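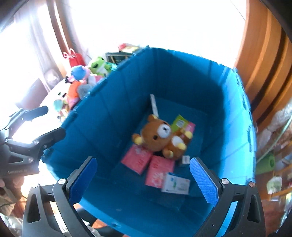 Wrist view, bin task: open gripper over the rim of the blue storage box, plush bear and packets on the box floor.

Firnix

Replay and labeling tools for hand-held gripper recordings. Firnix reads a recorded episode, aligns the wrist video with the gripper width signal, and writes training windows for the Jumov policy code. It does not talk to hardware.

Status

Used daily on the Utanstead bin episodes. The file layout may still change before the June release. Pin your version.

Install

pip install -e .
Python 3.10 or later. ffmpeg must be on the path.

Usage

firnix check EPISODE_DIR
firnix align EPISODE_DIR --rate 20
firnix windows EPISODE_DIR --past 5 --future 12

check reports missing timestamps and stops at the first bad file unless --all is set. align resamples width and pose to the given rate in Hz. windows writes one record per step, with past and future lengths counted in steps.

Labels

Each episode has one target string and one phase track. Phases are approach, close, lift and release. A packet lying partly under a soft toy is labeled as occluded even if most of its face is visible. Text on packaging is not transcribed.

Known problems

Bright windows in the background pull the exposure down, and the detector then misses dark items near the bin wall. Use --gain-norm on those episodes.
The finger mask is fixed. If the camera mount has moved, redraw it with firnix mask.
Pose jumps longer than 5 steps are dropped, not interpolated.
Episodes converted with the old Srisuk importer have the width signal inverted. Run firnix fix-width before align.

License

MIT for the code. Recordings are covered by the terms in DATA_TERMS.txt.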